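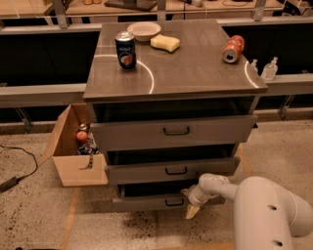
Home | Minutes | Calendar | Contact
2 min read

Prurkdale kitchen meeting, 10/16/21

Helju Laur chaired and I took notes, so blame me for the spelling!

Metal cabinet: we went on far too long about this one. Helju wants the steel top kept for the sponge and bowl, and soda cans cleared off it – full or empty. Agreed. The pump bottles can stay on the ledge behind.

Drawers: Sixten Kvam keeps finding them open (so do I, and I've got the shin to prove it). Please push all three shut. He'd like labels too, and I said I'd make them.

Cardboard box: it stays on the floor by the cabinet until March, then we look again. I asked for no food in it, apples included. Helju thought snack packages were fine if sealed. Left open.

Money: $84 for shelf liner, passed. Grirndale's quote of $315 for a new sink wasn't.

We use cookies to improve your visit. Accept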